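Home | Studies | Past results | Get involved | Contact

Tea drinkers wanted, believers and doubters alike

Every few months a shop or a magazine announces that tea tastes better from a certain sort of cup. Thin china, usually. Sometimes it's a heavy stoneware thing that costs as much as a week's food. I have read a good many of these claims and have yet to find one with a proper test behind it. A firm called Navickas now sells a mug that it says "softens" the tea, and when I wrote to ask what that meant I was sent a discount code.

So Skimus is running its own tasting in May, and we need 166 people to drink tea for us.

You don't need a trained palate. We'd prefer it if you hadn't got one, as people who think they have tend to talk themselves into things. You should drink at least one cup of ordinary black tea a day, be over 18, and be able to come to the Molora rooms for two sessions of nearly 300 minutes in total, breaks included. Please don't apply if you sell tea, cups or anything to do with either.

At each session you will be given tea from the same pot in 6 different vessels, china, glass, steel and plastic among them. For half of them you'll wear a blindfold and drink through a straw – yes, it's undignified – and for the rest you'll drink as you would at home. You score each one on a short form. We do not tell you which result we are hoping for, and I'd be worried if you could guess.

Colour comes into it as well. There is a popular idea that a pale cup makes a drink seem weaker or sweeter, and I suspect it has been stretched a long way past what anyone has shown.

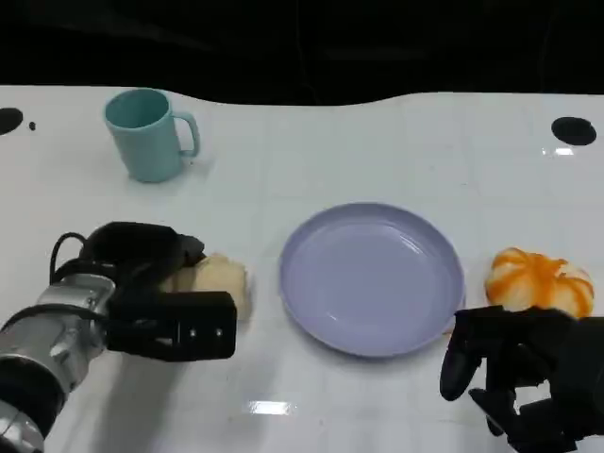 What you get

A flat payment of £5 an hour towards your time, plus bus fares. It isn't a wage and we won't dress it up as one. There are biscuits, but only after the scoring. You'll also be sent the full results, even if they are dull, which in my experience they often are.

How to apply

Write to Catrin Powell at the Skimus office with your age group, how you take your tea, and whether you think the cup matters. One line on each will do. If you have an allergy to milk, say so and we'll put you in the black tea group.

Gediminas Lūse, tasting studies

Recent from Skimus
– Does the Grorkavix filter change the taste of tap water?
– Milk first: what our tasters couldn't tell
– Why we turned down a biscuit sponsor
– Notes on asking fair questions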